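4.2 作業の再配分と技能の位置づけ

本節では、使用済み業務用計算機の再生を手がけるGratham社のTirden事業所を対象に、部品の取り外しおよび再装着工程への協働ロボットの導入が、作業者の職務内容に及ぼした影響を検討する。同事業所では従来、筐体の開放から記憶装置の消去、メモリの交換、最終検査に至るまでを一人の作業者が一貫して担当していた。導入後は、メモリモジュールの着脱が工程管理システムCesetardの下でロボットに割り当てられ、作業者は前後の工程と例外処理を受け持つこととなった。

調査は、作業者11名に対する半構造化面接と、同システムに残された介入記録の分析によって行った。対象期間中に処理された筐体は1,461台であり、そのうち566台において、作業者による一回以上の介入が記録されている。介入の内訳は機種によって大きく異なり、同一製造者の製品であっても、世代が変わると手順の再設定を要する場合が多かった。 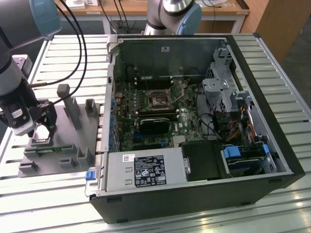

図4 メモリ着脱工程の作業台

作業者の職務において最も顕著な変化は、判断を求められる時点の移動である。導入以前、部品の状態に関する判断は、手を動かす過程で逐次的に下されていた。面接では、ソケットの固さや爪の戻り具合を指先で確かめながら次の動作を決めていたとする回答が複数得られた。現在の配置では、図4のとおり、側板を外した筐体を横倒しにして内部を上に向け、その脇の治具にメモリモジュールを置く。したがって、筐体の向き、スロット両端の白いラッチの状態、配線束の位置などは、アームの動作開始前に確認しておくべき事項となる。作業者はこの確認を「段取り」と呼び、従来の分解作業とは異なる種類の注意を要するものと捉えていた。

この変化に対する評価は、経験年数によって分かれた。経験の浅い作業者は、確認項目が明文化されたことにより習熟が容易になったと述べている。一方、熟練者のうち4名は、自らの技能が記録に表れにくくなった点を問題として挙げた。介入記録には停止と再開の時刻が残るものの、停止を未然に防いだ配置の工夫は残らないためである。生産技術を担当するSizwe Masilela氏も面接においてこの点を認め、介入件数のみを人事評価の指標とすることには慎重であるべきとの見解を示した。

身体的負担については、前傾姿勢での細かな指先作業が減少したとの回答がほぼ全員から得られた。他方、待機と監視を断続的に繰り返すことによる疲労が新たに報告されている。特に、一人の作業者が二つの作業台を受け持つ時間帯には、一方の例外処理中に他方が停止し、作業の優先順位をめぐる迷いが生じやすい。Steyn事業所では同様の問題に対し、例外処理の専任者を交代制で置く方式を採っており、Tirden事業所においても9月から同方式の試行が開始された。試行後の面接結果は、次節で扱う。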